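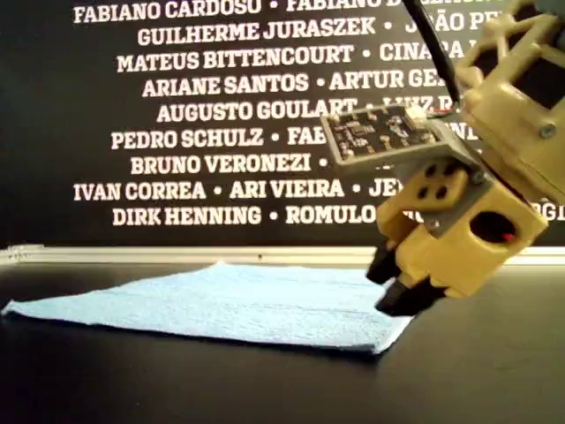 Bunthorpe Waffle Towels, Six Months In

I bought the Bunthorpe set back in February, after my old kitchen towels got to the point where they were basically pushing water from one side of a plate to the other. You know the stage. I'd been eyeing the Solter ones (gorgeous, but wow, the price) and a friend kept going on about hers from Azevedo, and in the end Bunthorpe had a sale and I caved.

First thing: wash them before you use them! The tag says so in tiny print and I ignored it, and my first load of glasses came out with lint all over. Two hot washes with no fabric softener and they were a whole different towel.

Size

Bigger than I expected. One of them folds over my oven handle and still hangs down far enough for the dog to grab a corner. If you have a small kitchen you might find them a bit much. They did shrink some in the dryer, mostly lengthwise, so now they're a tiny bit squarer than they started.

Drying dishes

Very good on plates and pots, just okay on wine glasses. The waffle weave leaves little streaks, so I keep a flat cotton one from Gultura in the drawer for anything I want to look nice. I can get through a full rack of dishes on one towel, and my old ones gave up halfway.

Stains

Turmeric won. Tomato sauce came out with dish soap and an overnight soak, coffee came out in the regular wash, but there's a yellow thumbprint on the cream one that's going to outlive me. Get the darker color if you cook like I do.

Hanging loops

My one real gripe. The loop is sewn into a corner with what looks like three stitches, and 2 of mine have already popped. I fixed them in front of the TV with regular thread, no big deal, but for over 78 dollars a set I shouldn't be sewing anything.

Would I buy them again? On sale, yes. At full price I'd probably try the Azevedo ones first, and I'd still get the dark gray.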